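Counting Steps Between Downs

Skondov used two plays on third and long through most of June, and opponents knew both of them. The offense still converted. Line coach Samina Mengal puts that down to spacing.

Her linemen set their feet 2 inches wider than they did last season. The wider base slows the first step on a pull block but holds up better against a bull rush, and Skondov throws often enough to accept the trade. Quarterback Dexter Ocampo finished the month with 2,415 passing yards on the year. He was sacked 17 times over the same stretch, most of them on plays where a back missed the blitz pickup.

"The tackles are fine," Mengal said. "The protection call has to get to the back before the snap. In the Sovo game it got there late four times."

The fix is a shorter call. Skondov cut its protection names to one syllable each and moved the back half a yard closer to the guard. Ocampo now makes the call before he checks the safeties, which leaves him less time to change the route on the far side. Soriano's defense noticed and rolled its coverage that way in the second half. 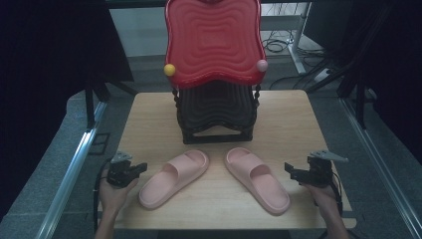 Red seat-back, black base, on a light wood tabletop.

The run game has changed less. Skondov needs 400 yards over the remaining schedule to match last year's total, and Mengal expects to get there with the same inside zone. The next test is Zuna, which plays a five-man front and rarely blitzes. Against that look the back is free to release, and the one-syllable calls matter less than the guard's first step.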